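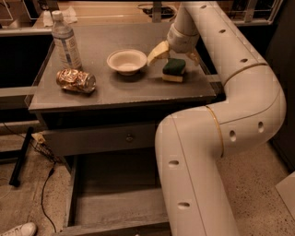 Can I use the Murance finger set on an arm that already has a gripper from another maker?

It depends on the gripper body. The fingers fit every parallel gripper with the 4-screw Murance plate, and for other bodies you must order the Ansari adapter, which is sold separately. Please write to us the model of your gripper before you order, and we will check the drawing for you.

Murance Finger Set, two fingers, pale yellow
Sold and supported by Sadthorpe

The Murance set is made for household objects and light handling work in the lab. The fingers are built in segments and they give a little under load, so they can follow the shape of the object. We recommend them for customers who need to handle many different items with one tool and do not wish to change the tool between tasks.

What is in the package
Two fingers, mounted and aligned
One Murance plate with 4 screws
One hex key
Printed mounting instruction, two pages
The adapter and spare pads are not included.

Technical data
Weight of complete set with plate: 388 g
Recommended load, soft objects: up to 300 g
Opening: set by your gripper body
Color: pale yellow
Control: no separate cable, the fingers are passive
Delivery time: 21 days from receiving of the order

How we compared

Before we took this set in our program, Sunita Nishad from our application team compared it with the Fesov rigid fingers, which we also sell. She used the same arm and the same objects for both. The arm was driven by teleoperation, so the result depends also on the person at the controls, and we ask you to read the notes with this in mind.

The task was tidying a nightstand: take an item from the top and put it in a drawer. We like this task because it has one part that is mostly gripping and one part that is mostly reaching. For the reaching part, the arm must come down in front of the furniture without touching the drawer front, and there the width of the fingers is important.
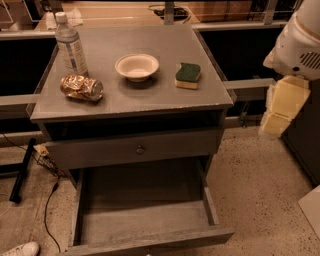 Nightstand test: lower drawer open, fingers at the height of the tabletop.

Notes by object

Sponge. The Murance fingers took it well from the side and also from above. The Fesov fingers took it also, but they pressed a deep mark in the foam, and the sponge turned when the arm moved quickly. For soft objects we prefer Murance clearly.

Crushed can. Here the two sets are closer. The can has no regular side, and the Fesov tips find an edge more easily. With Murance you should approach more slowly and let the segments settle before you lift.

Bowl. A thin rim is difficult for both. With the Murance set it is better to hold the rim with the last segment only. With a deeper grip the bowl tips toward the wrist.

Water bottle. An almost empty bottle is no problem by weight, but it falls easily when one finger touches it first. We advise to center the gripper well. A full bottle is above the recommended load and we do not support it.

Soft and folded items

Many customers ask about cloth. The fingers close on a fold and hold it between the segments, and thin fabric does not slip out so easily as with flat metal tips. Please be aware that hanging material can hide the fingertips from a camera placed at the head. If your program needs to see the tips, a second camera at the wrist is a good solution. Mahnaz Dehghan, who wrote our controller settings, suggests also to reduce the closing speed by half for fabrics. 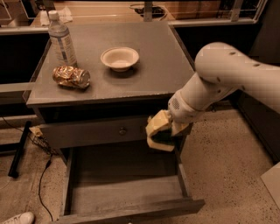 Soft yellow and green material in the grip, over the open lower drawer.

Where the Fesov set is the better choice

If you handle small screws, cards or other flat and hard parts, please choose Fesov. The tips are narrow and they repeat the position better. The Murance fingers bend a little, and this little is too much for insertion work. The Fesov set is also easier to clean when you work with oil.

Mounting

Switch off the arm. Remove the old fingers and wipe the surface of the plate. Put in all 4 screws by hand first, then tighten them crosswise. Enter the new tool weight in your controller, otherwise the arm can drift in free-drive mode. Open and close the gripper several times without an object and check that the fingers meet in the middle.

Care

Clean with a damp cloth and mild soap. Do not use acetone. Look at the joints between the segments before each longer session and replace the finger when you see a crack. Fingers are sold only as a pair.

Price and order

Price on request. Discounts for universities are possible, please write the name of your department in the message. Comparison notes last updated June 2023. The Ansari adapter can be added to the same order and is sent in the same box.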